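La boîte transparente, meilleure alliée du placard

Partagé 60 fois · 20 commentaires

Il y a des gens qui collectionnent les cocottes. Moi, ce sont les boîtes en plastique transparent, et j'en parle à table avec une ferveur qui fait soupirer mes enfants ! Tout a commencé à Drendton, dans une cuisine de location où le riz vivait dans un sachet fermé par une pince à linge (et finissait régulièrement derrière la cuisinière).

Depuis, je vide tout sur la table deux fois par an, en mai puis à la rentrée. Les paquets entamés, les sachets froissés, les légumes qui attendent la soupe : tout sort, tout se regarde, et on redécouvre des merveilles.

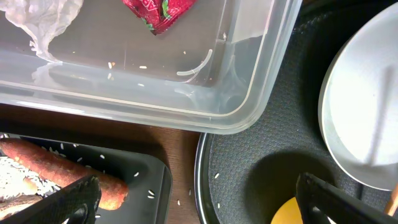
Texte : Ülle Lūse
Rubrique Maison & Table

Un grand bac clair, un plateau noir à rebord, une carotte, du riz cru : il ne m'en faut pas plus pour être heureuse un matin de rangement. Le plateau, c'est ma grande découverte de l'année. On y verse le riz pour le trier, les grains qui roulent s'arrêtent presque tous au bord, et ceux qui filent sur le bois se ramassent du plat de la main.

Pour les portions, je reste simple : 200 g de riz pour notre tablée, 600 g quand les cousins débarquent. Les carottes, elles, ne vont jamais dans la boîte fermée, elles y ramollissent. Un torchon sec, le bas du frigo, et elles tiennent très bien !

Et le bac, me direz-vous ? Lavé à l'eau tiède, séché à l'envers toute une nuit, il repart sur l'étagère du haut, celle que l'on atteint avec le tabouret.

Contact de la rédaction · © Rindance · Haut de page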